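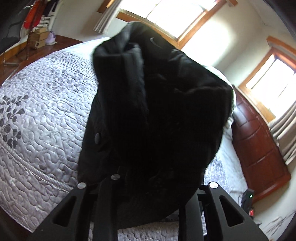 Stuvance: did they sack Guangming Han or did he walk?

Forum > Bands > Rock and metal > Line-ups and former members

lowend_lou
Been listening to the first two Stuvance albums again and it's got me wondering about the bass situation. The sleeve of the third album, Dutitz, lists Guangming Han as a full member and he's in the band photo inside. By the time they toured it there was a different bloke on bass, Tianyou Cheng, and the statement was one line saying Guangming had "moved on to other work". Has either side ever said what happened? I've heard he was fired by phone, I've heard he quit over money, and I've heard he didn't play on the record at all.

Posted 6 Jul 2019

prakance_pete
He was fired. Xuelian Feng said as much in the fanzine interview when the reissue came out. Her words were "we made a decision about the bass and it was the right decision". You don't make a decision about someone who has already left.

Marrowfield
You do if the decision is who replaces him. I have that issue and the question she was asked was about Tianyou joining. She doesn't mention Guangming by name anywhere in it.

prakance_pete
She was the singer and she wrote most of the songs. It was her band. Every person who has left Stuvance has left because she wanted them out, and the first drummer said so on stage with his next group.

Marrowfield
The first drummer left to look after his dad and came back to guest on the fourth album. I don't know what he said on stage because I wasn't there. Were you?

prakance_pete
No, but a mate was.

tapehiss
I can help with the playing question at least. Guangming is on all of side one of Dutitz and the first song on side two. The rest is Yichen Wei, the guitarist, playing bass as an overdub. You can hear it if you know what to listen for. Guangming plays with his fingers and sits slightly behind the drums. Yichen uses a pick and the notes are shorter. The change is very obvious between "Cold Store" and "Ferry Money".

The sessions stopped in February and started again after a gap, and the second half was done in a cheaper studio. My guess is that he was gone by then and the sleeve had already been laid out.

lowend_lou
That's useful, thanks. I'd always put the change in sound down to the studio. Just played them back to back and the pick is clear as anything on "Ferry Money".

GreyCortina
I don't hear it. "Cold Store" is a slow song and "Ferry Money" is a fast one. Plenty of bass players change technique between songs. Is there a source for Yichen playing on it?

tapehiss
Yes, he said it himself at the guitar shop talk he did with Ruoxi Dai. There's a recording going about. He says "I did four on that record because there wasn't anybody else to do them". Four songs, which matches what I hear.

GreyCortina
Fair enough. I still think you'd struggle to tell in a blind test.

old_fan_club_no_30
I was in the fan club at the time, number 30, and I used to see them whenever they came near us. What we were told by the people running the merchandise stall was that it was about songwriting credits. The first two albums split everything equally. For the third, the management wanted it done song by song, which meant Xuelian and Yichen would get nearly all of it. Guangming wouldn't sign. Nobody shouted at anybody as far as I know. He just wasn't at the next rehearsal and neither was his amp.

I can't prove any of that and the person who told me was selling T-shirts, so take it for what it is.

prakance_pete
So he was pushed out over money. That's a sacking with extra steps.

Marrowfield
If he was offered terms and refused them, he left. I'd call that leaving. It might have been a rotten offer, but that's a separate point.

lowend_lou
Depends whether he could have stayed on the old terms. If it was sign or go, I'm closer to Pete on this one.

Marrowfield
Maybe. I'd want to see the letter before calling it either way.

sidetwo
Worth checking the credits on the different pressings. My original of Dutitz has "all songs by Stuvance" on the label. The reissue has individual names against each song, and Guangming gets 2. If he had refused to sign I don't see how they could have changed it later, so there must have been a settlement at some stage.

tapehiss
Which two?

sidetwo
"Cold Store" and "Half the Harbour". He shares both with Xuelian.

old_fan_club_no_30
That fits. He used to introduce "Half the Harbour" himself at gigs, and it was the only time he went near a microphone.

GreyCortina
Does anyone know what he did afterwards? The statement said other work.

sidetwo
He was in a group called Fan for a while, which is a terrible name to search for. They did one single, pressed 200 copies and sold them at gigs. I've never seen one for sale. Tianyou Cheng produced it, oddly enough, so there can't have been bad blood between the two bass players.

prakance_pete
Doesn't say anything about bad blood with Xuelian.

sidetwo
No, it doesn't.

keysandcables
Ruoxi Dai was asked about this at a signing last year. I was two places back in the queue so I only caught part of it. She said she joined after it was all finished, she'd met Guangming a few times and got on with him, and it wasn't her story to tell. The lad asking kept on at her and she moved to the next person.

I think she's right. She's been in the band longer than he was and she still gets asked about him every time.

lowend_lou
I take the point, although I'd say there's a difference between cornering someone at a signing and talking about it on a forum. I mostly wanted to know who was playing on what.

Going by the thread, then, it's Guangming on side one and the opener of side two, Yichen on the last four, and a row over credits that may or may not have ended with him being told to go. I'll edit the discography page with the playing credits and leave the rest out.

Marrowfield
Can you put the talk down as the source for Yichen? The page has had people taking things off before when there wasn't one.

lowend_lou
Will do. tapehiss, if you've got the recording, could you send me the time where he says it? I don't fancy sitting through the pedal section.

tapehiss
Sent you a message. It's near the end, just after someone asks about strings.

prakance_pete
Still say he was fired.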